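The House Rules of a Two-Armed Bench
How one small lab wrote down its good habits, and why other labs keep asking for a copy 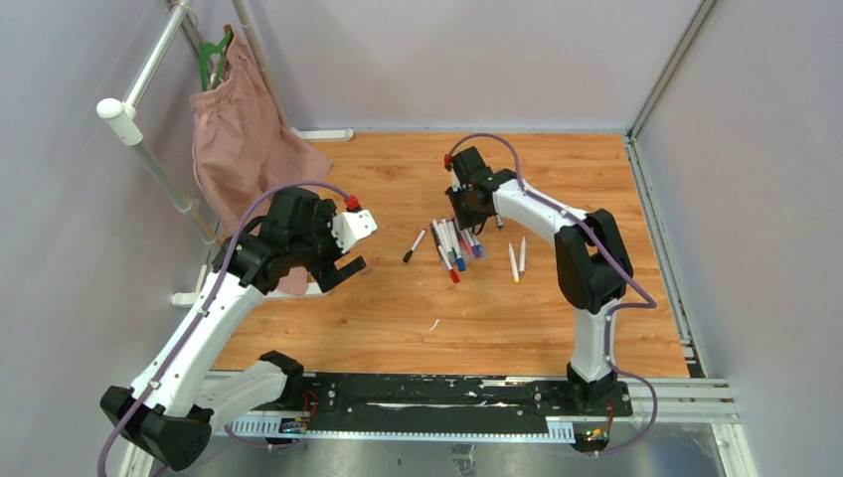

Rules are only any good if the person running the arms at the end of the day can remember them, Comfort Abubakari told me before I had even put my bag down, and she would rather have one page that gets read than a binder that props the door open.

The page exists. It hangs in the Prultden workshop, it is printed on both sides, and it is the reason I made the trip. Fendden, the group that works there, runs pairs of small robot arms over tabletops, handling the kind of stuff you find in any home: markers, clothes on a rack, odds and ends. The arms are light and the jobs are modest. The rule page is one of the best pieces of plain technical writing I've read in years!

It begins with reach. Before any session, each arm is moved slowly through its full range with nothing running, and whoever is on shift watches for the places where the two could meet. Two arms sharing one work surface is a lovely thing to watch (I lost most of a morning to it), but it also means that a setting that was fine for the left arm alone may be a bad idea the moment the right one wakes up. The page asks for up to 15 minutes of this, and Moushumi Abeysekara, who wrote the first draft, defends every one of them.

Cables come next, and they get more space than anything else. A cable that runs along the outside of a moving arm has to have enough slack at each joint for the worst bend, and no more than that. Too tight and it pulls on the connector. Too loose and it drops into the work, or catches on whatever is standing nearby. The rule is to bend every joint to its limit by hand with the power off, look at the loop, and fix it then. Anything with a sharp kink gets written up before the next run. I went home and looked at the back of my own desk with new eyes.

Then there's the matter of what is allowed on the surface. Fendden's people like a bit of mess, and the page protects it. Markers in a pile, lying side by side with a few strays off on their own, make a harder job than markers in a neat row, and the page says plainly that nobody is to tidy up between runs to make an arm look good. Scraps are another matter. If a bit of loose material wasn't part of the plan, it gets noted in the log first and taken away second, in that order.

"We argued about that one for most of July," Abeysekara said. "Half of us wanted a clean table every time. But if you clean it and don't say so, your record is wrong."

Soft things have their own paragraph. A garment on a hanger sways and folds and goes behind an arm where an operator can't follow it, so the rack is treated as part of the machine's space. Its feet are checked along with the arm mounts. Hands stay out from under the cloth while the power is on, even for a second, even to straighten a sleeve.

The log itself is a plain notebook. Entry 509 was the latest when I visited, and I read a good many of the others over coffee. Entry 111 is the one people bring up, a full page on a worn connector, with a drawing, signed by Tania Weerasinghe and Anjana Weerasinghe, who still disagree over which of them spotted it. That entry led to the rule that connectors are looked at with a flashlight at the start of each shift.

Does a page like this replace a proper safety review? No, and it says so in its first line. A formal review looks at the whole installation and comes round once in a long while. The page deals with the next hour. Ivone Batista, who handles requests from outside, has sent out 300 copies so far, and she asks everyone who takes one to mail back whatever they change. One lab added a line about long hair. Another crossed out the flashlight rule and then, two months later, wrote to put it back.

The current version is dated October 3, 2021, and it already has pencil marks in the margins. The newest, next to the cable section, reads "left elbow too?" with two initials I couldn't make out.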